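Bedley: a pile of steaming notes, as data

README, second go at it 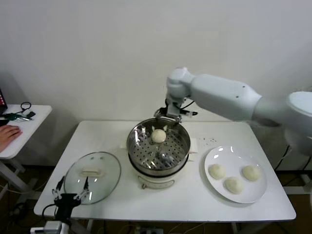

Hi! So this is the folder I keep telling people about, the one with all my steamed bun and dumpling notes typed up into a table. There are 597 rows in it now, and each row is one batch. I started writing batches down in a school notebook, then in two more notebooks, and then my friend Bartosz Nowicki asked if he could borrow them and I panicked a little and typed the whole lot up over a very long November.

I called it Bedley after the street where my first kitchen was (a terrible kitchen, one window, the flour got damp if you looked at it).

What you get

batches.csv is the main file. One line per batch, newest at the bottom.
flours.csv has the flours I've used, with the protein number off the bag where the bag had one.
recipes.txt is the 31 base recipes, numbered. The recipe column in batches.csv points at these.
kitchens.txt is short, just a note on each of the kitchens, mostly altitude and how warm they run.

The columns, more or less in order

batch: just a number. There are gaps where I threw out rows I couldn't read.
recipe: see above. If it says 0, I was making it up as I went along.
flour: short name, matches flours.csv. "kerum" is the Kerum all-purpose from the shop on the corner, and it's most of the early rows, so be careful before you decide it's the best one. It was the cheap one!
water_g and flour_g: grams, from a kitchen scale. In the oldest rows I converted from cups, and those have a c in the notes column.
rise_min: minutes of first rise. I set a timer for this, so I trust it.
room_f: room temperature in Fahrenheit. Blank means I forgot to look.
steam_min: from when I put the lid on until I turned off the heat. It doesn't include the rest afterward, which has its own column (rest_min), and please don't add them together like I did in the first version.
score: 1 to 8, given by me, right after eating one. Why 8? The notebook had eight little boxes printed across the page, so I filled them in. I've thought about rescaling to 10 and I don't want to.
notes: whatever I wrote at the time. Spelling left alone. There's some Polish in there from a recipe of Mrs. Borkowska's down the hall, and a fair bit of grumbling.

Things I know are wrong

Scores drift. I was a lot kinder in the first notebook, when anything that puffed up at all got a 6. If you want to compare early and late batches, use the collapsed column (yes or no) and leave the score out of it.

The fillings are a mess. "Pork" and "pork w/ cabbage" are sometimes the same thing. I cleaned this up for recipes 1 through 12 and then got bored.

Altitude is only in kitchens.txt and not on every row. The Perance kitchen is the high one, and dough rises faster up there, so if your chart has a weird bump in it, check the kitchen column first.

It's all one person's taste, too. I like a chewy bun with a fairly tight crumb, and if you like them fluffy, my low scores might be your favorites. Go look at batch 212, which I gave a 2 and my sister still asks for.

Using it

Do what you like with it, just keep my name off anything you sell. If you fix something, send me the fixed row along with the old one so I can check it against the notebook. I go through messages on Thursday evenings, usually while something is rising.

Still to do: scan the notebook covers, finish the fillings, and type up the rye flour batches, which are on the backs of envelopes in a drawer.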